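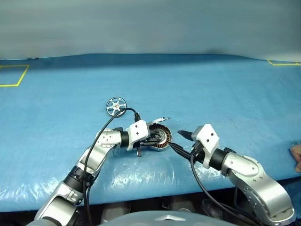 I love motors. I love them so much that when our old box fan died last October, I was a tiny bit happy, because it meant I got to take it apart (with a grown-up's okay, and I am a grown-up, so I gave myself the okay). Inside almost every motor you will find a part called the stator. It's an easy name to remember once you know the secret: stator sounds like "stay," and staying put is its whole job. Look for the ring of coppery brown on the round thing clamped in the left gripper's black fingers. Those are the windings, and the windings are what I want to tell you about, because they do something that still feels like magic to me, and I've been fixing fans and mixers for 17 years.

So what's a winding?

A winding is a very long piece of wire wrapped around and around and around, like yarn on a spool. Usually the wire is copper. Copper is a metal that lets electricity zip through it easily. Pennies have a thin coat of it, and so do some fancy cooking pots.

Now, if you wrapped bare copper wire in a big bundle, the electricity would take shortcuts. It would jump from one loop to the next wherever they touched, the way you might cut across the grass when you're supposed to follow the path. Motor makers don't want shortcuts! They want the electricity to go through every single loop. So the wire gets a super thin coat of clear varnish, a little like nail polish. You can hardly tell it's there, but electricity can't get through it.

Electricity makes a magnet

Okay, this is my favorite bit. When electricity runs through a wire, the wire turns into a weak magnet. It really does! Just one straight wire is so weak you'd probably never notice. But if you wrap the wire into a coil, all those little bits of magnet add up. Wrap it 9 times and you have something. Wrap it 116 times and you have something a lot stronger. Put a piece of iron or steel in the middle and it gets stronger still.

This kind of magnet is called an electromagnet, and it has a trick that a refrigerator magnet can't do. You can turn it off. Stop the electricity and the pull goes away. You can flip it, too. Send the electricity the other way and the north end of the magnet becomes the south end.

Have you ever played with two magnets and felt them push each other away? I could do that all day. North pulls on south, but north pushes on north and south pushes on south. A motor is made out of that push and pull, and nothing gets glued or yanked or blown around to make it go.

The part that spins

The stator stays still, so something else has to move, right? That something is called the rotor. (Rotor, rotate. See? Motor people are pretty good at names.) In lots of motors the rotor sits in the middle of the stator with a skinny gap of air all around it. In others, like plenty of the little ones on toy drones, the rotor is shaped like a cup and spins around the outside.

I'll tell you about the kind that has regular magnets on its rotor, because it's the easiest to picture. Pretend you're the rotor. You're standing in the middle of a circle of your friends, and each friend is a coil. One friend calls your name and you turn to face them. Just as you get there, that friend goes quiet and the next friend over calls you. So you turn a bit more. Then the next one calls, and the next, and pretty soon you're whirling and you need to lie down.

The coils take turns the same way. One switches on and pulls, then the one next to it, all the way around the ring, and then it starts over. The rotor keeps chasing the pull and never catches it. In a fast motor this happens so quickly that your eyes just see a blur.

Try the circle game

My neighbor Chaltu Ayele teaches second grade, and she tried this with her class. You need 8 kids standing in a circle and one kid in the middle to be the rotor. Give each kid in the circle a number, in order. Number one claps, and the rotor turns to face the clap. Then number two claps, then number three. Start slow! Then go a little faster. Then have them clap in the opposite order and see which way your rotor goes.

Chaltu says the best part was when one boy forgot to clap and the rotor got stuck for a second, looking very confused. Real motors do something like that. If one set of coils stops working, a motor may shake or hum, or it may not start at all. That's what happened to my box fan. It hummed at me like a grumpy bee and the blades didn't budge.

Where are the motors in your house?

Go on a hunt. You don't need to open anything up, and please don't, because anything that plugs into the wall can give you a really bad shock. Just look and listen. Does it spin? Does it hum or whir? There's probably a motor in there.

Try the washing machine, the hair dryer, the refrigerator (put your ear near the back and wait for it), the microwave with the turning plate, and the bathroom fan. An electric toothbrush has one so small it would fit in your fist. If somebody in your family drives an electric car, that's got a big one.

A few questions kids have sent me

Emanuel wanted to know if a motor ever runs out of magnet. The coil part doesn't. As long as the wire is in good shape and electricity is coming in, it'll pull every time. The regular magnets can get weaker if they get too hot, though.

Stela asked why motors get warm. Copper is great at carrying electricity, but it isn't perfect, so a bit of the energy turns into heat as it goes through all that wire. Lots of motors have their own little fan to cool them off. Yes, a fan can have a fan!

And Despina asked if you can run a motor backward, so that you spin it and electricity comes out. I got so excited reading that one, because you can with many kinds, and then we call it a generator. Wind turbines use one. So do some bike lights that glow when you pedal. I'm going to do a whole page on those next, so keep your questions coming.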